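Living > Home > Interviews

The laundry room that promised me my evenings back
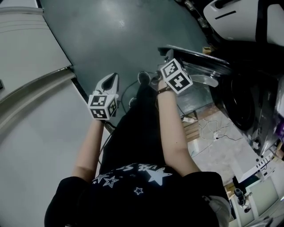
Anika Lyons has strong views on utility rooms, and I went to Prornach expecting to disagree with most of them. She has spent 19 years planning small ones and says they fail at ground level. "People spend 2000 pounds on the machines and never look at what they're standing on," she told me. I have heard this from people with flooring to sell, so I asked whether a floor could matter that much. She pointed to her own, a dark grey-teal with a soft shine and scuffs in it. "I chose a dark colour so I wouldn't have to fuss. You still see the marks. I won't pretend otherwise." That was more than I usually get from a planner. I was less sure about white units against it, which looked to me like a lot of wiping.

Her bigger claim is that a well-planned room saves a household 58 minutes a week. Who timed it? "I did, in my own house, in July." One house, one month, and the person with the stopwatch wrote the plan. She laughed when I said so, but she didn't withdraw the number.

We got on better over sorting. Lyons wants dirty washing dealt with where it comes off, upstairs, so that nothing gets picked through on the floor by the machines. "If you're bending down to sort socks, the room's already lost," she said. I do exactly that at home and have never felt the room was lost, though my back may take her side.

Her former business partner, Everett Ridgeway, thinks the whole thing is overdone. "Most people need a shelf and a hook," he said by phone. "Anika would charge you 200 pounds to tell you where the hook goes." Lyons says the fee includes the shelf.

I've moved my basket upstairs. The socks are still coming down in ones and twos.

Filed under: Laundry, Small rooms

We use cookies to remember your settings. Accept or manage your choices.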